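Yufang Shen still has the recipe card her grandmother carried to Cestness, and she will tell you, at some length and with the kettle on, that the secret to a good tomato sauce is patience. The family café has simmered its own for 50 years – never in a hurry, and never with the lid on – and people cross town for a spoonful of it on their chips.
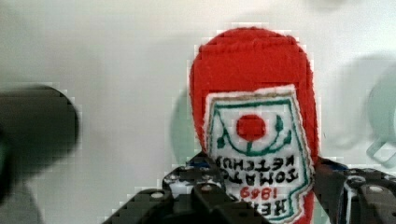 Tomato red in soft plush, with a stitched vine on the label.

Her own children, of course, would much sooner have the shop-bought kind, and she has made her peace with that (mostly!). In April she starts the seedlings on the back windowsill, 19 pots of them, and by high summer the whole kitchen smells of leaves and warm sugar.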